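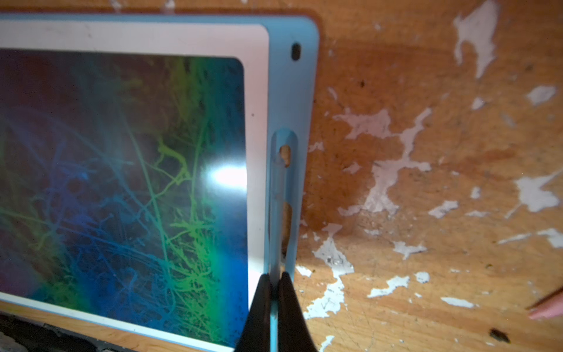

A children's drawing tablet on a wooden table.

The toy library in Kurkthorpe opens at 8, and by then its founder has already wiped down the puzzles and put the kettle on. She started Kultness in January with 111 toys, most of them from her own loft and her sister's.

"I was fed up with buying things that got played with for a fortnight," she says. "Everyone I knew had the same plastic kitchen in the shed."

Members pay £2 a month and can take four things home at a time. Loans run for three weeks, though she rarely chases anyone. Train sets are always out. Jigsaws hardly move, which surprised her.

She used to work in the office at Cunar, the packaging firm on the ring road, and still does their invoices two mornings a week. The rent is covered, just. "I don't take a wage from this yet," she says. "I'd like to by next year. We'll see."

Missing pieces are the main headache. She keeps a tin of spare wheels, dice and counters under the desk, and parents hand in odd bits they find down the sofa — not always hers.

Cha, the café next door, lets her store the bigger ride-on toys in its back room. In return she lends it a box of picture books, swapped every month.

Would she open a second one? "Ask me when I've found somewhere to put the slide."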